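Zinham Publishes Gripper Comparison for Desktop CPU Handling

October – Zinham has released results from a bench comparison of two parallel grippers, the Prevex and the Traremach, on the handling of desktop processors. The work covers pickup from a fixture, transport and placement at an open socket.

Each gripper ran 100 cycles with the same arm, controller and motion program. Only the fingers and the force settings were changed between runs. Closing force was set in 10 steps, starting at the lowest value the controller accepts.
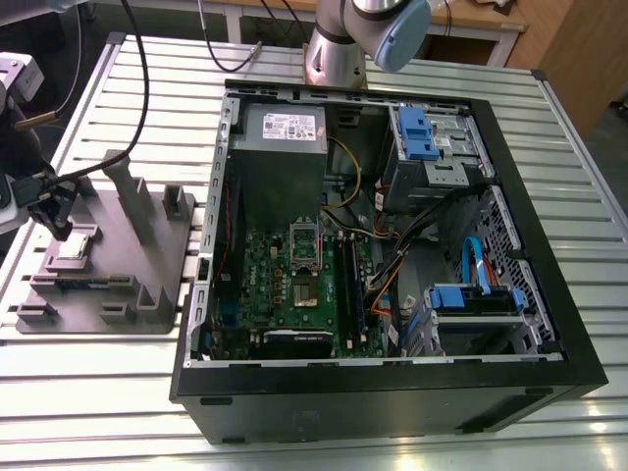
A cycle was scored as failed if the chip shifted in the fingers before release or if the controller reported a force limit. The Prevex completed 97 cycles and the Traremach 91. Most Traremach failures came at the two lowest force steps, where its fingers closed unevenly. At the middle steps the two units performed alike.

"Chip handling leaves little room for error in grip angle," said Nafula Ondieki, test lead at Zinham. "We wanted numbers for that part of the job before looking at speed."

Position data came from a fixed camera and a second camera at the wrist. The wrist view proved more useful for judging finger contact, and the fixed view for checking the approach path.

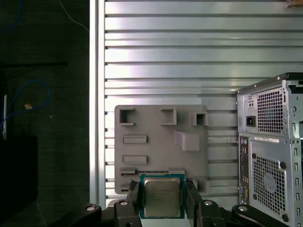

Finger wear will be measured next in a run of 3000 cycles, with an inspection every 24 hours. A third gripper, the Đinh, will join that test. The force settings and cycle logs are available from Zinham on request.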